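Mangundap gripper fault

The Mangundap gripper fault was a repeated failure in the two-armed table robots of the Mangundap workshop, a small training site operated by the firm Grendberg. In this fault the fingers of one gripper closed with less force than the controller reported, and a held object could slip or fall while the arm was moving. It was first recorded in November by the technician Intan Manurung.

Background

The robots at Mangundap practice simple household and bench work, for example moving a roll of tape between a dish rack and a cardboard tray. The arms are controlled by the Ladix software, which reads the position of the finger motor and calculates the grip force from it. The force is not measured directly. 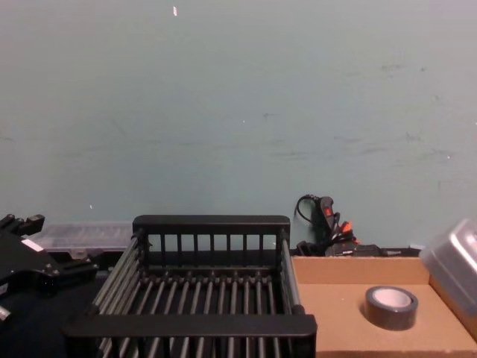 The first reports described dropped objects only on the left arm. The operators believed that the objects were too smooth, and for 61 runs the fault was written in the log as an operator error.

Cause

Manurung opened the gripper and found that one screw of the finger linkage had become loose. The play in the joint allowed the motor to reach its closed position before the finger pads pressed fully on the object. Ladix therefore showed a normal grip. The maintenance plan asked for a check of the screws every 2000 cycles, but the looseness could appear already after 1000.

Rolls of tape were affected more than other objects. A roll held by its outer side can turn a little between the pads, and this movement makes the weak grip worse. 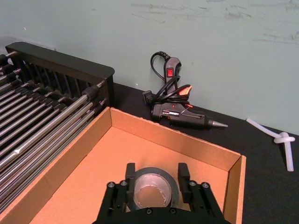 Safety and correction

No person was injured. The report nevertheless treated the fault as a safety matter, as operators had the habit of reaching under a raised arm to collect a fallen object. After the report, the arms had to be stopped with the main switch before any hand entered the work area.

The screws were fitted again with thread-locking glue, and the check interval was reduced to 1000 cycles. A later version of Ladix, prepared with the supplier Zidley, compares the motor current with the finger position and stops the arm if the two values do not agree for 5 readings in sequence.

See also: Grendberg; Ladix; Robot end effector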